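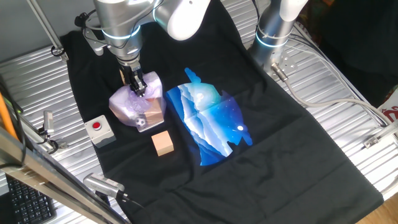

# Chapter 7: Stop functions and shared work areas

Chapter 6 dealt with risk assessment on paper. The present chapter applies it to a bench on which two arms work within reach of each other and within reach of a person. Readers who have not yet completed the hazard table for the Wuvdale exercise should do so first, as its row numbers are used throughout.

On completing the chapter, the reader should be able to:

- distinguish an emergency stop from a protective stop and from an ordinary program halt;
- decide where a stop button belongs on a small bench, and record the decision;
- state which checks are made before each session and which only after a change to the cell;
- write a handling rule for soft goods that a new operator can follow without help.

## 7.1 Terms used

An *emergency stop* is started by a person. It removes the hazard as quickly as the machine allows and holds that state until someone resets it on purpose. Resetting must not restart motion.

A *protective stop* is started by a safeguard, such as a scanner, a gate switch or a force limit. It may be released automatically if the risk assessment permits this.

A *program halt* is neither. It is an instruction to the controller, and the arm may remain powered and able to move. Operators often use the three terms loosely in speech. They should not do so in the log.

The *shared area* is the part of the bench that can be reached by both arms at any permitted speed, including the length of the gripper and whatever it carries. The carried item is often left out. With a limp load such as a bag or a folded garment, the reach should be taken with the load hanging at its full length.
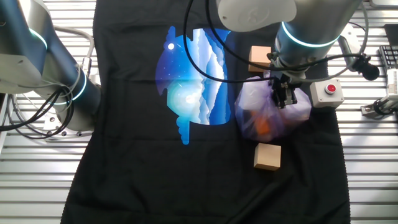

Reach is also affected by cables. A cable that hangs clear in one posture may lie across the work in another, so the sweep should be checked in both end positions of every joint in use. Osvaldo Tavares, who drafted the Bumine bench rules, treats a cable as part of the arm for this purpose, and the same convention is followed here.

## 7.2 Placing the stop button

The button should be reachable from the normal operating position without leaning over the shared area. A red actuator is used, and nothing else on the bench should resemble it. Soft goods must not be allowed to ride up over the housing during a task – a covered button counts as a missing one.

Where a stop device stands within the reach of an arm, three further points are recorded:

1. whether the arm can strike or push the device;
2. whether an operator's hand, moving to the button, crosses the path of the gripper;
3. whether a second device is available outside the shared area.

If the answer to the second question is yes, the third must also be yes.

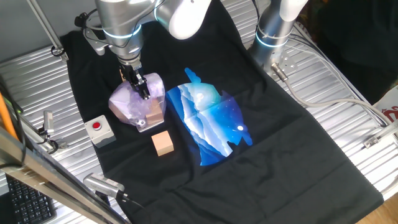

*Page last changed: 24 June 2026*

The Macedo survey, used in Exercise 7.4, covered 128 benches of this general type. Its author, Genivaldo Lopes, sorted them by the distance from operator to button and by nothing else. Students should consider what that choice leaves out before relying on the table.

## 7.3 Checks before a session

The following sequence is taken from the Prosico laboratory handbook, form 304, with small changes of wording. It is carried out with the arms at rest and the grippers unloaded, except where stated.

1. Confirm that the work surface holds only the items listed for the task.
2. Lay any cloth or garment so that its edge does not reach a joint, a clamp or a connector.
3. Press the stop button. Confirm on the controller that both arms report the stop, then reset.
4. Run one slow cycle with a typical load. Note any contact between the load and fixed equipment.
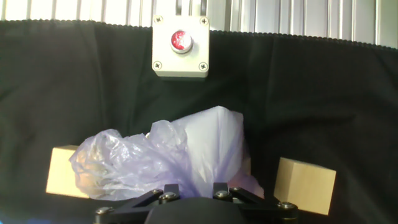 5. Check that the button can still be seen and pressed with the load at its lowest point.
6. Enter the result, the operator's initials and the program version in the log.

A failed step ends the sequence. It is started again from step 1 once the fault has been put right, even where the fault seems unrelated to the earlier steps.

Steps 3 and 5 are repeated after any change to the mounting, the wiring or the gripper fingers. The full assessment is reviewed each September, or sooner if a third arm is added. Section 7.4 sets out the form of that review.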